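How to Run a Handwriting Demonstration at an Open Day

Maricel Dela Peña
March 4, 2020

This guide covers a whiteboard writing demo on a two-arm bench, as we run it for visitors at Prutura. One arm holds a small board and the other writes on it with a marker. The demo is slow, and people can follow it without an introduction. It does need more preparation than a pick-and-place routine.

The steps assume that both arms are mounted, powered and calibrated, and that you already have a working write routine. Ours is called Hasta. The names of the menus will differ on your system, but the order should not.

Before visitors arrive

1. Write the phrase list. Keep each phrase to two or three words per line. Long words crowd the right side of a small board, and the letters get narrow there.

2. Proofread the list on paper, then proofread what the arm writes. A routine that draws strokes can drop a letter even when the text file is correct. Check the board after every run.

3. Wipe the board with a dry cloth. Old ink leaves gray smudges. They do no harm to the writing, but they show from the front row.

4. Run the pen pressure check. Start high and lower the marker until the line is unbroken. If the stroke goes from heavy to thin within one letter, the board is at an angle to the plane the routine expects. Correct the board first and the pressure second.

5. Set the group size. We take 14 people at a time and give each group 15 minutes. A 20-minute slot sounds more generous, but groups begin to overlap at the door.

Setting the grip

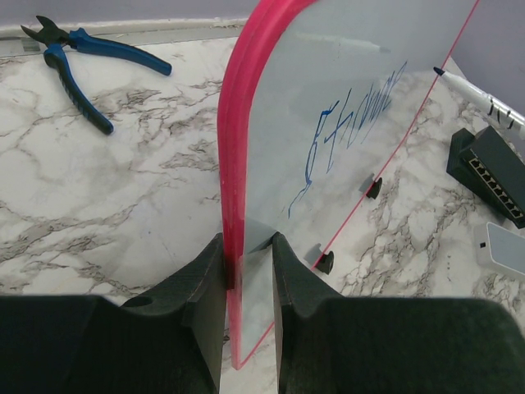
Grip height is the setting most often wrong on the first attempt. Take the board low and it will tip as soon as something pushes on the upper half. Take it at a top corner and the lower half can swing. Neither is a fault, provided the writing arm works near the grip point. The wrist view is the best place to check this, so put it on the second monitor. With the fingertips closed near the bottom corner and the board steeply tilted, the blue handwriting is squeezed into narrow loops and is hard to read. Do not judge letter quality from this view. Use it for finger position only, and judge the letters from the fixed view.

After closing the fingers, pause for a few seconds and look for creep. If the board moves against a reference point on the bench surface, open, regrip and repeat. Do not raise the closing force above the value in your setup sheet. The rims on cheap boards bend.

Running the demonstration

Start the holding arm and let it settle. Start the writing arm only when the board is still. Stand at the side of the bench with one hand near the stop button and keep your explanation short while the marker is moving - people do not listen during a stroke.

Between words there is a short pause while the next path loads. Use it to take a question. The two we get most are how the arm knows where the board is and whether it can copy a signature. Answer the first. For the second, say that the routine only writes from its own stroke set. 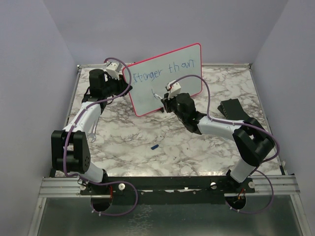

The writing arm starting the next word after "Stanger than" while the other arm holds the board.

If the spelling goes wrong, let the line finish. Stopping halfway leaves the marker on the board, and the restart takes longer than the rest of the phrase. Note the error in the log with the phrase number.

Between groups

Send both arms to the rest pose, then cap the marker. An open marker dries out in a long session. Keep the cap in the same spot each time, outside the reach of both wrists.

Clear the log after it passes 2,000 lines. The Cludis viewer slows down past that point and the live plot falls behind the arm. Save a copy under the group number first.

The next open day is in April, in the Yap room. Phrase lists should be loaded and test-written the afternoon before.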